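I have been threatening to sort out the counter in the back room since November, and this week I finally ran out of excuses. The plan was one hour. It took most of an afternoon and two cups of coffee, and I'm still finding bits of yarn in my socks.

If you're new to the blog, the back room is the long skinny one we took over when we moved to Todham. It was supposed to be a sewing room. Then it was a place to wrap parcels for the shop, then it was where the kids' play food lived, and by the end of the summer it was all of those at once and you couldn't put a mug down. I have a good long stretch of speckled gray countertop in there (the best surface in the house, if you ask me, it hides everything except crumbs and it even hides most of those) and I couldn't have told you what color it was.

So! Everything came off. Everything went on the floor in the hallway, which was a mistake, and I'd tell you to use a bed or a couch if you have one nearby. I made piles. The piles touched each other. I made them again, farther apart.

A while back I read a post on the Lerwood forum from a woman who swears by baskets with no lids, no labels and no dividers, and I was pretty snooty about it. I'm a label person. I bought a label maker from Plamgate three years ago and I have labeled the flour. But labels only work if you know what's going to go in the thing, and the whole trouble with that counter is that I never do. It's buttons one week and a plastic carrot the next.

What I ended up with is two baskets, one at each end, and nothing in the middle. The brown wicker one on the left is for things that belong somewhere else and need to be walked there. It has to be empty by bedtime, that's the only rule. The yellow one on the right is for things that get used on the counter, and those can stay as long as they like. It's just a cheap woven plastic one with an orangey rim, nothing special, but it's shallow, so you can see what's in it without digging – and I'm a terrible digger, I'll have the whole lot out looking for scissors that are in my pocket.

The thing I went back and forth on was the tape. I go through a silly amount of packing tape and it has never had a home. I tried a hook. I tried a drawer, where it unrolled itself and made friends with the rubber bands. I looked at a proper dispenser from Kermani, the heavy kind that sits there like a doorstop, and then I pictured myself stubbing my elbow on it forever. Into the yellow basket it goes, in with the play vegetables and the purple foam block, and I know how that sounds, but my hand goes there without thinking now.

I also washed the curtain behind the counter, the pleated one, and it needed it more than I'd like to say in public. Cool wash, hung back up damp so the folds dropped by themselves. No ironing. I will not be ironing a curtain.

Both ends of the counter, and the famous tape: 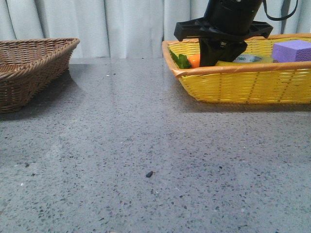
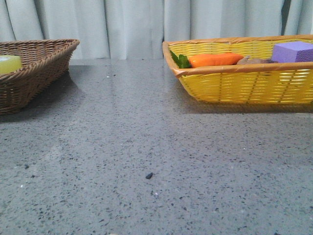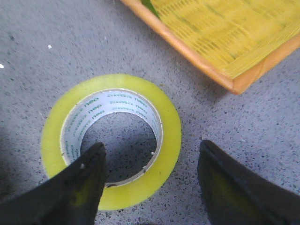 Now I have to work out what to do about the hallway, because two of the piles are still out there. One is fabric, and I've been a bit soft about the fabric. I kept a piece of green corduroy the size of a dinner plate. The other pile is cables, and I don't even want to talk about the cables, except to say that four of them fit nothing we own and I put them back in the pile anyway.

A couple of you asked about the shelf over the door. It's still leaning against the wall in the bedroom, still in its cardboard. I need longer screws and I keep forgetting to measure the ones I've got before I go to the store. Maybe next week. If anyone has put a shelf up on old plaster and it stayed up, leave me a comment and tell me what you used, I'd love to know before I start drilling.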